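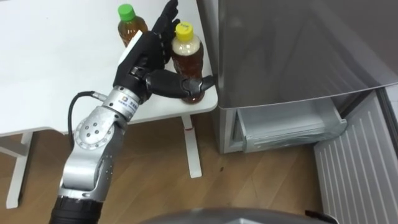 Fig. 2. Bottles on the bench table, freezer drawer open. Note the two layers under the yellow cap.

Home Food Storage, Clovstead evening program
Handout 2: drinks that separate

Pale cloudy layer on top, amber-brown underneath. Common with anything unfiltered, or mixed at home and left standing. Colour on its own doesn't tell you it's off. Check date, smell, seal. In that order please.

Cap colours: don't rely on them for sorting, makers change them. Masking tape label on the shoulder, name and date opened. Pultton group used marker straight on the plastic last term and it rubbed off in the fridge.

Freezing
- leave headspace, almost 2 fingers below the neck
- 25 minutes is plenty for a quick chill, set a timer
- lower drawer: clear a spot BEFORE you open it, then close it again. Drawer hanging open = frost on everthing
- bottles lying down only if the cap is tight
- glass never

Set bottles back from the table edge while you sort. Wipe the base before they go in.

Thawing: fridge shelf overnight, tray under. Turn it over slowly a couple of times to remix, no hard shaking. Fizzy drinks we are not covering, see the Keane notes.

For next class: bring 2 labels filled in and read the section on thawing agian. Histadetti room, 6.30 pm, side door.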